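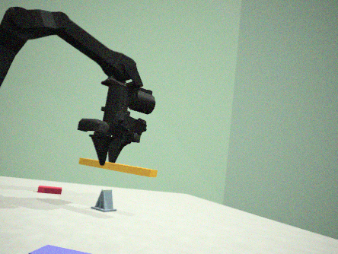
Clendby, Wednesday, May 29, 2019

Sourdough hydration series, continued from the loose sheets. Kedir Gebremichael has the first half of the series in his own book and I have not copied it over. His figures are in baker's percentages, mine are in grams, so anyone reading the two together should convert first.

Flour: Abera strong white, new sack, opened this morning. The old sack ran out halfway through the last batch, so dough 4 is a mix of the two and should be left out of any comparison. Labelled protein is the same on both. The new one takes up water more slowly. After mixing there were dry patches against the side of the bowl that the old flour never left. Gave it a longer rest before the salt went in and the patches had gone.

Flour weight 461 g per dough, which is an awkward figure but it fills the small tins to the line and I am not changing it mid-series. Salt and starter as before. Water is the only thing meant to vary.

Starter: fed last night with the Hunby rye, left on the shelf by the boiler. Domed when I came in, no collapse, smell mild. Kedir prefers it further on, after the dome has dropped. We have not settled this. For the series it gets used at the dome.

Proving box. The thermostat is still reading high. Checked it against the glass thermometer from the drawer, with the bulb in a jar of water on the middle shelf, and the box display was above the glass at every setting I tried. The offset is not constant; it gets worse towards the top of the dial. I have stopped using the display and set the box by the glass only. Set point 26 on the glass, wherever the dial ends up. Earlier entries that give a box temperature with no mention of the glass should be taken as display readings and therefore too high.

Bulk stage. Folds every 30 minutes, first four only, then left alone. Doughs 5 and 6 held shape after the third fold. Dough 7 spread out flat between folds and stuck to the tub even with wet hands. Dough 8 was not worth folding. Scraped it into a tin and baked it as it was.

Note on the tubs: the straight-sided ones are much better than the bowls for judging rise. Marked the starting level with tape. With the bowls I was guessing, and looking back at the last set I think I let two of them go too far for that reason.

Shaping. Doughs 5 and 6 shaped on a lightly floured bench, no trouble. Dough 7 needed the scraper throughout and tore on the second turn. Patched, seam down, into the tin.

Bake. Oven with the stone in, lower shelf, steam from a tray of water for the first part and then the tray out. The door seal is letting go at the bottom left corner again. Pushed it back with a spoon handle. Needs a new seal, part number is on the inside cover of this book.

Results

Dough 5. Even crumb, rather close. Crust good. Slight split along one side, probably underproved.

Dough 6. Best of the set. More open than 5, no split, base properly coloured. Cut cleanly once cold.

Dough 7. Open at the top and dense at the bottom, with a gummy line along the base. Could be the tear, could be the water. Repeat before drawing anything from it.

Dough 8. Flat top, large holes under the crust. Tastes fine. Not a shape anyone would want for sandwiches.

Eyerusalem Workneh cut the loaves without knowing which was which and ranked them 6, 5, 7, 8. She marked 5 down for crumb and said she would have put it first on crust alone. She also thought all four were under-salted. I did not taste that, but the scale was drifting on Monday and the salt was weighed then. Reweighed one of the spare salt pots and it was light. Discarded the rest of the pots.

So the salt is suspect for the whole set. Ranking on texture stands for now, flavour notes do not.

Scale: changed the battery, zeroed, checked with the brass weights. Steady so far. If it drifts again, use the Gradus from the back cupboard. It is slower but it holds zero.

To do

Repeat 6 and 7 with fresh salt, same sack.
Order door seal.
Ask Kedir for the water temperatures from his half. They are missing from the sheet he gave me.
Write the glass thermometer rule on the front of the proving box.
Start the next rye feed tonight, same shelf.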